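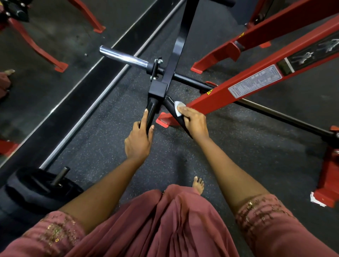 Skoltuvberg, April

Tips > Cleaning > Metal, Rubber and Vinyl

Search tips Enter keyword Go

Wiping down metal without leaving streaks

Most painted or powder-coated metal around the house needs very little. Bed frames, shelving, tool chests, gym equipment and the legs of patio chairs can all be cleaned the same way. Dust first with a dry cloth, then wipe with a damp one. If you start with the damp cloth you push the dust into the corners and it dries there as a gray line.

Disposable wipes are fine for handles and struts. Use a fresh one when the old one turns gray. On black finishes most wipes leave a film, so go over the part again with a dry microfiber cloth while it is still wet.

For greasy spots, mix 2 drops of dish soap into a quart of warm water. Wring the cloth out hard. Water that runs into a bolt hole or an open tube end will sit there and rust.

Bare steel and chrome

Skip the soap if you can. A dry cloth with a little light machine oil takes off fingerprints and leaves some protection behind. Buff until the cloth stops dragging.

Light rust on chrome comes off with a ball of aluminum foil dipped in water. Rub gently, rinse, dry. Deep pits will stay.

Rubber grips

Sticky grips are usually old hand lotion. Rubbing alcohol on a rag lifts it, but test the underside first – some soft grips go dull. If the rubber itself is breaking down and comes off black on your fingers, replace the grip. Danilo Magbanua wrote in to say that a new one slides on easily if you wet the inside with rubbing alcohol and twist. Leave it overnight before using it.

Vinyl seats and pads

Soap and water only. Bleach and strong sprays dry out the vinyl and the seams crack. Work along the stitching with an old toothbrush and wipe dry. A small split can be held with vinyl repair tape cut with rounded corners. Square corners lift.

How often

Handles, once a week or after heavy use. Frames, once a month. Anything kept in a garage or basement should get a check for rust every 6 weeks in damp weather.

Rowena Pascual keeps a box of 100 wipes on a hook by the basement stairs and does hers on Saturday while the laundry runs. Cut-up cotton T-shirts work just as well and can go in with the towels. Leave out the fabric softener, it makes them smear.

Contact us | Copyright Sorkel Household Tips | Back to top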